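Home Forums Builds Wanted Gallery Log in
Search this forum... Go

Arm over the sink: plates fine, cups a nightmare
14 replies

solderpaste_sue
Right, so the washing-up build has finally moved out of the workshop and into the kitchen, and I'm well chuffed! The arm clears the tap (just), the wiring's tidy enough that I don't trip on it, and the plate routine runs start to finish without me hovering over the stop button. I've been at this since July and my other half has been a saint.
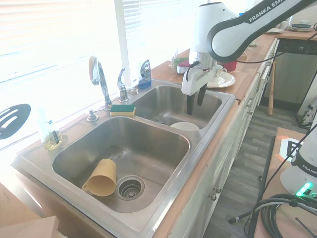

My trouble is the cups. Plates I can do, because I come straight down with the fingers open and pinch the rim, same move every time. A cup could be any way up. The yellow one in the big basin is a good case, lying on its side with the handle down low, right by the strainer, and my grasp picker wants to go for the wall of the cup at a daft angle and gives up. Over the last batch of 19 tries it managed 3. Anyone cracked this?

Foltel
Lovely job. I'd stop trying to be clever and push the cup against the basin wall first, then grab it from there. Steel doesn't mind being nudged.

Sasaki_fan
Disagree with Foltel, sorry. Shoving things about in a sink is how I chipped two good mugs. Get a better look at the cup first. Move the wrist over, take a second view, then plan.

Foltel
Hers is plastic though?

Sasaki_fan
This one is. She's got a proper teacup and saucer on the side waiting their turn!

solderpaste_sue
Ha, yes, the china isn't going anywhere near it yet. Will try the second view. How are people coping with shine off the steel? Mornings are awful with that window behind the taps, my depth readings go full of holes.

Tsutomu Tsuchiya
Blinds shut and a lamp from the side. I fought the same thing for ages with software and the lamp fixed it in an evening. Also train on cups lying down, mine had only ever seen them standing up. I used 2000 pictures, which was too many, but the sideways ones made the difference.

Foltel
Still say nudge it.

solderpaste_sue
Ordering a clip lamp tonight. I'll do a run each way, nudge and second look, and post the numbers for both of you to argue over.

Sasaki_fan
Deal. Log the misses as well please, not only the grabs.

Share (3) | Show older replies | Back to Builds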